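Still waiting on the kitchen robot

Every few months somebody forwards me a story saying the housework robot is nearly ready, and every few months I go and put my own plates away. This time the story was about Tetono, which wants to sell a one-armed kitchen helper to rental buildings and small offices by October. The headline promised "the end of chores." I asked to see some chores.

To its credit, Tetono said yes. Abhishek Katiyar, who runs the kitchen trials, sent over the task list his team is working from, and I'll say this for it: the list is a lot more modest than the headline. Pick up a can. Pick up a snack. Put a thing on a shelf. Put a thing in the sink. Open a drawer, which is marked "later." There are 15 tasks on the sheet, and not one of them involves water.

I asked about the water. Katiyar said wet objects were "a different conversation." In my house they are most of the conversation. A chore is rarely one object sitting alone in a clean space. It's a greasy pan under a colander under a bowl somebody left to soak, and a spoon at the bottom that you find with your fingers.

The number Tetono likes to quote is 96 percent. That's the share of attempts in which the arm picked up what it was told to pick up, and I have no reason to doubt it. But read the small print on the trial sheet. Each attempt starts with the counter reset by a person. If the arm drops something on the floor, a person gets it. If an object isn't on the approved list, it isn't in the trial. Count the minutes that person spends tidying up for the robot and you start to wonder which of the two is doing the housework.

Speed is the other thing missing from the headline. Clearing 6 items from a counter took the arm 8 minutes on what Katiyar called a good run. I tried it at home with mugs and junk mail and was done before the kettle had really got going. He says the time will come down, and it probably will. It has a long way to come.

I also called Indira Poojary, who buys equipment for Kurup, a company that packs spare parts, and who has been sitting through automation pitches for years. Kurup has two arms on the floor from Vomton and she likes them both. They lift the same box from the same spot all day.

"People see ours and ask when they can have one at home," she told me. "I tell them, sure, if you'll eat the same dinner off the same plate and leave it in the same place every night."

She did try to stretch one of them last year. The job was mixed returns: odd bags, torn cartons, items with the tape hanging off. It lasted a week and then the people who used to sort returns went back to sorting returns.
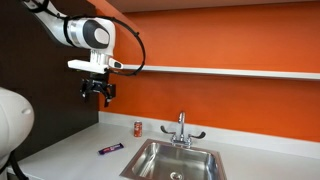
What bothers me is how easy the jobs have to be before they count as jobs. A soda can is a kind shape for a machine. It stands up by itself and it's the same size everywhere you go. A candy bar is a bit harder, being flat, and I'd honestly like to know how often that one goes wrong, but the trial sheet lumps everything together. I've asked for the results broken out by item. Katiyar said he'd look into it.

There is some good work going on. A smaller outfit, Cliltness, has dropped the all-purpose helper and is building a thing that only loads dish racks, in commercial kitchens, with one kind of rack. It sounds dull and I suspect it will be earning its keep years before anybody's general kitchen arm does. A dishwasher is a robot too, if you squint. It won its place by being a box that does one job while you leave the room — and you still have to load it.

So, for the readers who wrote in asking whether to hold off on a kitchen remodel until they know where the robot goes: no. Get the counters you want. If Tetono ships in October, I've asked for a week with one in my own kitchen, dirty pans included. They haven't said yes to the pans.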